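Pundside Fitted Sheet, White

A plain white fitted sheet for everyday use, sold singly or as a pack of 2. Pundside sheets are made from combed cotton with an elasticated hem all the way round, and the corners are sewn with a double row of stitching.

Sizes: single, small double, double, king
Fits mattresses up to 30 cm deep
Wash at 60 degrees, tumble dry low
Do not bleach
Order code: Kolus 49

The sheet shrinks a little in the first wash and has been cut to allow for it. Wash it before you put it on the bed. Start with the two corners at the head end, then pull the sheet down to the foot. Some creasing is normal with untreated cotton — iron it slightly damp if you want it flatter.

Pillowcases are sold separately. The white goes with any of the checked or plain cases in our Stukard range. Orders of 1000 or more for hotels and guest houses are handled by our trade desk, with delivery from February.

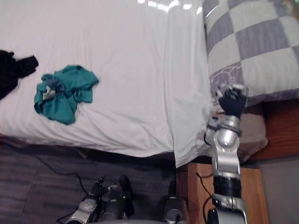 Ottó Somogyi wrote to us that he bought the king size for a deep mattress and found the corners stayed put, though he would like a label marking the short side. We have passed this on to the sewing room. Labelled sheets will carry the same order code.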